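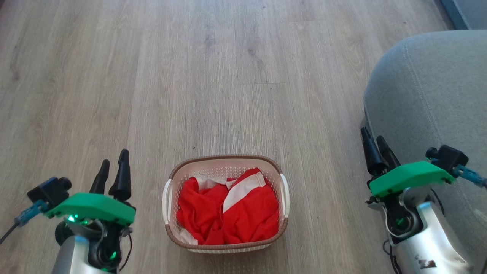
Red load in the small cream basket, on the plank floor.

October, home goods bench notes

Third go at the question Hülya keeps raising, whether the small perforated basket is worth stocking for the Trestora flats or whether we stay with the fabric bags. I still don't buy the argument for it. The listing says "a full family load." One bundle of red stuff with a bit of white in it comes up to about the rim, and that's with nobody pressing it down. Call it one person's gym things.

Handles. Supplier claims 600 lifts without cracking. Whose lifts, and with what in it? Kaan did 60 with a damp towel load and found no cracks, fine, but 60 is a couple of months of use and he was being gentle. I'd like to see it dragged by one handle, the way people really do it. Not done yet.

Airflow claim: the holes let damp clothes "breathe." Maybe. Ekrem left 2 damp towels in overnight, one in the basket and one in a closed bag. Both smelled. He says the bag was worse. Gönül says they were the same. Need somebody who doesn't know which is which. 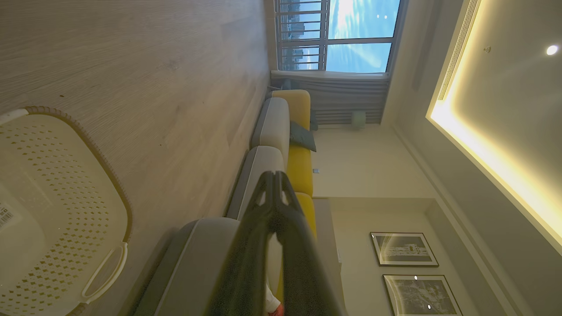
Labels are the other gripe. Rennie had seven returns on their last order where the adhesive tore and left gum behind, and I can see that happening to us. Ours has its white barcode label inside, against the base, right where wet socks will sit on it. Ask Graltuta if it can go on a hang tag instead.

Also to check: does the tan rim snag knits? Hubert thinks so, from the ribbing. Bring an old sweater.

Not signing off on it. Bags stay for now.

Filed under: Laundry & Storage, Bench Tests
Zavulau Home Workshop | Contact the bench | Back to top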